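Gitix Opens Its Workshop Doors: Two Arms, One Long Table and a Lot of Questions

For release 23/12/2020

Well, we did it! After months of saying we really ought to let people in to see what we do all day, Gitix finally held its first open day, and I'm still a little hoarse from talking. I'm Raíssa Conceição, I run the demonstration side of things here, and Iolanda Araújo (who normally writes these releases in a much more proper style) told me to go ahead and write this one myself. So you get my version.

We had 132 visitors come through over the day, in small groups, with masks on and the doors propped open. They came from the technical school, from Bittencourt, from a couple of machine shops down the road, and quite a few simply came from the neighborhood, wondering what goes on behind our white blinds. One grandmother stayed for three groups in a row and asked better questions than I did at my job interview.

What people came to see

The main stop was the two-arm table, which we call Ollau. It's a pair of robot arms working side by side over one tabletop, and the idea is that they should be able to handle small things together, the way you use both hands to open a jar or straighten a stack of cards. Each arm has its own gripper with long, slim fingers. Edivaldo Andrade led most of the sessions, and he has a nice way of doing it: he lets the arms move for a minute before he says a word, so everybody has a chance to just look.

And people do look! I had expected them to want speed. What held the room was the slow part, when the two grippers come in toward each other over something small and you find yourself leaning in too. We ran 29 sessions in all, with a short break in the middle of the day so Edivaldo could eat a sandwich. 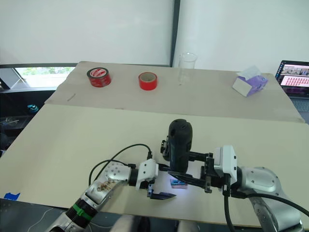 Questions we heard all day

The one we got most was whether the two arms ever bump into each other. Yes, they can, and we spend a lot of our time on exactly that. When two fingers have to work within a small space there isn't much room for error, so we keep the movements gentle and somebody always stands by the stop button during a session.

Plenty of visitors asked about the small camera module that sits on top of the right gripper. Titilayo Iyamu took those questions, and she explained that a view from close to the fingers is handy when you're working on something little, just as you'd bring a needle up to your eyes to thread it. She also got into a long and very happy conversation about cables with two electricians. I walked past twice and they were still at it. (Cables hanging off a moving arm are a bigger topic than you'd think, and they had opinions.)

Children mostly wanted to know if the arms have names. They don't, or at least they didn't. We now have a sheet of suggestions taped up by the coffee machine, and I'm rooting for Pudding.

Somebody from one of the machine shops asked how soon he could have a pair on his own bench. I'll give you the same answer I gave him: Ollau is a development project, it isn't for sale, and we won't put a date on it until we've got one we believe in.

A word from Gervásio

Our director, Gervásio Lopes, spent the afternoon at the door saying hello to everyone. "I've worked on machines my whole life, and I still enjoyed standing at the back and listening to what people noticed," he told me while we were stacking chairs. "We'll be doing this again, and next time I want more chairs."

Coming up in April

The next open day is planned for April, and this time our friends at Prornau will be joining us with a table of their own. Groups will be kept to 6 people so everyone can get close enough to see the fingers work, and each visit will last 90 minutes, which gives us time for a proper chat afterward. It's free, you don't need any technical background, and kids are welcome with a grown-up. Schools that would like a group slot should write to us early, as those went first this time.

To everyone who came by, thank you so much. It was a treat having you here!

Press contact: Iolanda Araújo, Gitix. Reporters who would like to visit the two-arm table before April are welcome to get in touch, and Edivaldo and Titilayo are both available for interviews.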